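Reception seating: garments, cushions and the pale loveseat
Workplace Furnishings Forum > Shared Spaces > Care and Conduct

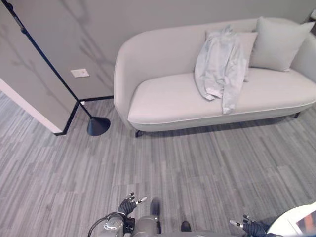

Reading time: 4 minutes

Opening post
Kobina Tsikata
Posted Jan 3, 2022

Members are invited to comment on the following matter before a revised notice is issued to tenants of the second-floor reception area at Igwe.

The present notice, adopted in July, states that outer garments "should not be left on soft furnishings". It has not been observed with any consistency. The seating concerned is a light grey loveseat with a rounded back, a single long seat cushion and matching throw pillows. It is placed on the striped carpet beside the black floor lamp. Coats and light jackets are regularly laid over the back and left there, sometimes for the whole of a meeting.

I would ask for views on three points:

1. Whether the wording should be strengthened, or withdrawn altogether.
2. Whether a coat stand should be provided, and where it might go.
3. Whether the upholstery should be protected by a removable cover.

The sum available for the present quarter is 500. Proposals above that figure would have to be referred to the building management and are unlikely to be considered before the summer.

Kobina Tsikata
Shared Spaces, Igwe

----

Reply 1
mallov_facilities

Thank you for raising this. We had the same difficulty at Mallov and resolved it by placing a coat stand within sight of the entrance. Visitors will use a stand if they pass it before they reach a seat. If it is behind them, they will not turn back.

I would not support a cover. Fitted covers seldom sit well on a curved back and they hide the piping along the front of the seat, which on a plain piece of this kind is the only detail it has.

----

Reply 2
G. Rebane

I must disagree with the premise. A thin, light jacket laid over a cushion does no harm to a matt fabric. The damage we record on pale seating comes from newsprint, dark denim and hot drinks, in that order. A notice directed at jackets will irritate visitors and leave the real causes untouched.

My recommendation is that the July wording be withdrawn and replaced with a single sentence asking that food and drink be kept to the tables.

Gintarė Rebane

----

Reply 3
northlobby

With respect to the previous contributor, the objection to garments concerns seating capacity as much as soiling. A loveseat accommodates 2 persons. When a jacket is spread from the top of the back down to the front of the cushion, a second visitor will generally remain standing and will not ask for it to be moved. We have received complaints on precisely this point.

I would retain the notice and add the words "so that all seats remain available to others".

----

Reply 4
G. Rebane

I accept the point on capacity. It had not been mentioned in the opening post, and it is a better argument than the one about the fabric. I would nevertheless prefer a hook to a sentence.

----

Reply 5
asska_interiors

May I ask whether the lamp is intended to remain where it is? A slender pole with a flared base is easily knocked by anyone removing a coat beside it. If a coat stand is to be introduced, it should not be placed at that end of the seat. Two tall uprights next to each other will also look untidy, and sooner or later a scarf will be hung on the lamp.

Wall hooks would be my preference. They occupy no floor and cannot be tipped over.

----

Reply 6
Kobina Tsikata

The lamp is to remain. I do not have a confirmed weight for its base and would not wish to describe it as weighted until the purchase record has been found.

Wall hooks require the landlord's consent. An application was refused in respect of the corridor last year on the ground that the plaster had recently been made good. I am prepared to apply again for the reception wall, although a freestanding solution could be in place a good deal sooner.

----

Reply 7
mallov_facilities

For comparison, we obtained a quotation from Zurkport for a complete cloakroom recess with doors and a shelf. It came to 4,000 and was declined. The freestanding stand was purchased from the ordinary budget and has 4 arms, which has proved sufficient except on wet mornings. A tray for umbrellas should be ordered at the same time.

----

Reply 8
northlobby

On the matter of the throw pillows, I would suggest that their number be reviewed. On a short seat they take up a good part of the depth, and visitors either move them to the floor or put their coats on top of them. We removed ours in the autumn and have had no request for their return.

----

Reply 9
G. Rebane

I should be sorry to see the pillows go. The wall, the seat and the pillows are all much the same pale grey, and without them the corner would look very bare indeed. If they are to be changed at all, let them be changed for a darker colour with washable covers. Marks would show less and the seat would be easier to distinguish from the wall for visitors with poor sight. That last consideration ought, in my view, to carry more weight than any we have discussed so far.

----

Reply 10
asska_interiors

Agreed as to contrast. A mid blue or a charcoal would serve. I remain of the opinion that one pillow is enough.

----

Reply 11
Kobina Tsikata

I am grateful for these replies. The following will be put forward for approval:

A freestanding coat stand, to be placed near the entrance and away from the lamp.
An umbrella tray.
Darker pillow covers, washable, the existing pillows being retained for the time being.
Replacement of the July notice with the wording: "Please use the coat stand provided, so that all seats remain available to others. Food and drink should be kept to the tables."

No cover will be ordered for the loveseat. Ms Rebane's objection to any mention of garments has been noted and will be attached to the proposal.

----

Reply 12
G. Rebane

My objection was to the July wording. I have none to the sentence now proposed, and would ask that the attachment be amended accordingly.

----

Reply 13
Kobina Tsikata

Amended. Comments on the colour of the covers may be added to this thread until Friday.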